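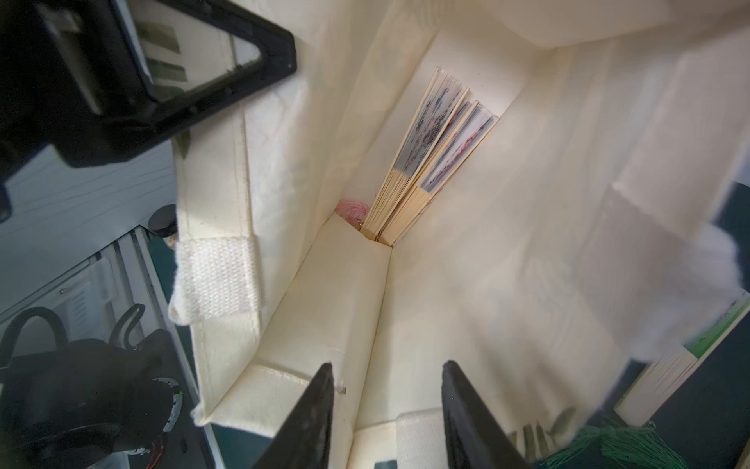 Item 6: canvas tote, two folding fans inside, both closed.

Bednarek hall, props and costume store - August check
Checked by: Dayana Lozano
Copy to: Leopoldo Galindo

1. Aisle at least 900 mm wide, nothing on the floor
OK. Measured at the narrowest point, by the hat shelves.

2. Exit door opens fully
OK, but stiff. Please oil the top hinge.

3. Extinguisher tag in date
OK.

4. Shelf brackets tight
NOT OK. Two loose on the Arkulell shelving, left bay. Heavy boxes moved to the bottom until fixed.

5. Steamer cord and plug
OK. Unplugged at time of check.

6. Hand props bagged and closed
Fans are in the cream tote, one with gray-blue and purple painting, the other with pink blossom. Pink tassel is in the corner next to them - keep it clear of the ribs when the fans are opened. Webbing handles to be checked for loose stitching before the bag goes on a hook. Nothing heavy on top of the fans.

7. Paper and silk items away from the heater
OK. Tote stays on shelf 9.

8. Inventory matches the list
171 items on the list. One Cisivetti parasol still signed out.

9. Lights
One tube flickers over the sink. Reported in July, still waiting.

Items 4 and 9 open. Recheck before the first rehearsal.
D.L.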